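Wooden tables and worktops: your questions
January
By Gorazd Bošković
Print this page | E-mail this page

These are the questions we get most often at Marnstead about living with a wooden table or worktop. They apply to oiled surfaces unless we say otherwise. If your top is lacquered, go to the section near the end first, as most of the advice on oiling will not work for you.

How do I know whether my top is oiled or lacquered?

Put a drop of water on a part you don't see much and leave it for a few minutes. If the wood under the drop goes a little darker, the finish is oil, or there is no finish left. If the drop sits there and wipes away with no change, it could be lacquer or it could be oil in very good condition. In that case look along the surface towards a window. Lacquer usually has an even sheen and fills the grain. Oiled wood looks duller and you can feel the grain with a fingernail.

Every top in the Carrasco range leaves us oiled. We stopped supplying lacquered tops some time ago and can't match the old lacquer.

How often should I oil it?

When it needs it. A desk may go for years. The part of a kitchen worktop next to the sink may want doing several times in its first year and much less after that. Do the water test above every so often. If water soaks in quickly, oil that area.

A new top should have three thin coats before it is used, and that includes the underside and the cut edges. The underside matters because wood takes in damp from the air on both faces. If one face is sealed and the other isn't, the board will cup.

Which oil should I use?

We supply Cikanton, which is a hard wax oil. Danish oil and plain tung oil are also fine. Do not use olive oil, sunflower oil or anything else from the kitchen cupboard. They don't dry and will go rancid. Linseed oil works but the raw kind is very slow, and the boiled kind can darken pale woods.

Don't put one make of oil on top of another without trying it on a small patch first. Most will go on without trouble. Some will go patchy.

How do I put it on?

Clean the top and let it dry overnight. Rub it lightly with fine paper, going with the grain, and get all the dust off. Pour a little oil on a lint-free cloth and work it in. Leave it for fifteen minutes, then wipe off everything that has not soaked in. People tend to skip the wiping, and it is the cause of nearly every sticky table we hear about.

Leave it until the next day before the second coat. In a cold room it will need longer.

Spread used cloths out flat, outdoors, until they are stiff, or put them in a bucket of water. A screwed-up cloth with oil on it can heat up and catch fire without any flame near it.

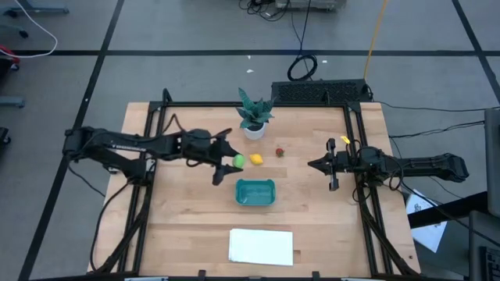 Gorazd Begović wrote to say that he wiped off the surplus after every coat and his top still stayed tacky for a week. He had been working in an unheated garage with the door shut, and wanted to know if he should sand it all back and start again.

No. Bring it into a warm room, open a window and give it a few more days. If it is still tacky after that, put a very small amount of fresh oil on a cloth, rub it over the sticky area to soften what is there, and wipe it off straight away with a dry cloth. Sanding sticky oil only clogs the paper.

What can I clean it with?

A damp cloth and a little mild soap, then a dry cloth. We sell a soap called Skamura, which leaves a trace of oil behind, but ordinary washing-up liquid is all right for everyday spills if you don't use much. Keep away from bleach, cream cleaners, anything with ammonia in it, and scouring pads. Steam cleaners should never be used on a wooden top.

Can I put hot pans on it?

No. Use a trivet. An oiled surface will stand a mug of tea but not a pan from the hob. Cast iron is worse for marking, as it holds its heat for so long and can leave a black stain if it's wet.

How do I get rid of a black mark?

Black marks come from iron and water together, usually a tin or a pan left standing in a puddle. Light ones can be sanded out by hand. Deeper ones need oxalic acid, sold as wood bleach. Wear gloves and follow what it says on the packet. The treated patch will be paler than the rest, so do the whole board if you can, and oil it afterwards.

And a white ring?

On an oiled top, a white ring is damp in the finish. Leave it for a day or two first, as many of them go on their own. If it doesn't go, rub it with a little oil on a fine grey pad, with the grain. On a lacquered top a white ring is harder to shift.

My table has a gap or a split in it. Is it faulty?

It depends where it is. Wood moves across its width with the seasons, and fine cracks at the ends of boards in January, when the heating has been on for months, often close up again by summer. A split that runs in from a fixing screw nearly always means the top was screwed down tight and had no room to move. The holes in the frame or brackets should be slotted so the screws can slide. Slacken them off and see if it settles before you fill anything.

If a glued joint between two staves has opened along its length, get in touch with us.

How thick are your tops and can I cut one myself?

Carrasco tops are 27 mm thick. You can cut them with a circular saw and a fine blade. Support both sides of the cut, put masking tape along the line and cut from the underside. Oil the new edge the same day. End grain drinks a lot, so go back over it until it stops taking any.

We don't recommend a cut-out within 60 mm of an edge. The strip left over is weak and will often crack while the top is being carried.

What is the longest top you make?

2,875 mm. For anything longer you will need to join two together. We can machine the ends for connecting bolts if you ask when you order – we can't do it once the top has been delivered.

Can I keep plants on a wooden table?

Yes, but look underneath the pot now and then. Water gets out through drainage holes and through unglazed clay, and a pot that sweats can leave a dark ring without any spill at all. A glazed saucer helps, with cork or felt pads beneath it so that air can get in. Lift the pot off to water it if it is small enough. Move it a little from time to time too, as wood changes colour in daylight and a pot left in one place leaves a pale or dark circle behind. The same goes for lamps, trays and table mats. The circle will even out once it is exposed, though it may take a whole summer.
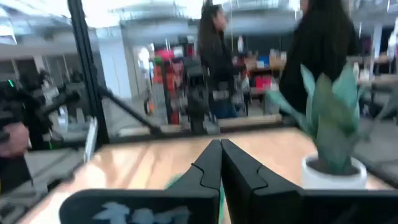
A potted plant on a wooden tabletop.

My top is lacquered and the finish is wearing through. Can I oil over it?

Only if you take all the lacquer off first. Oil can't get through it and will sit on top as a sticky film. Sand right back to bare wood, starting with a coarse paper and working down to a fine one, and check as you go by damping the surface. Any lacquer that is left will show as a paler patch. Veneered tops can't be sanded this way, as you will go through the veneer. If you are not sure whether yours is veneered, look at the end: in solid wood the grain carries on from the top down over the edge.

Is an oiled surface safe for food?

Once it has fully hardened, Cikanton is suitable for surfaces that food may touch. We would still use a chopping board. Knife cuts let water in and are a nuisance to sand out.

Do you take back old tops?

No, but offcuts of any size can be collected from the Marnstead trade counter before noon. They are free and go quickly, so ring first.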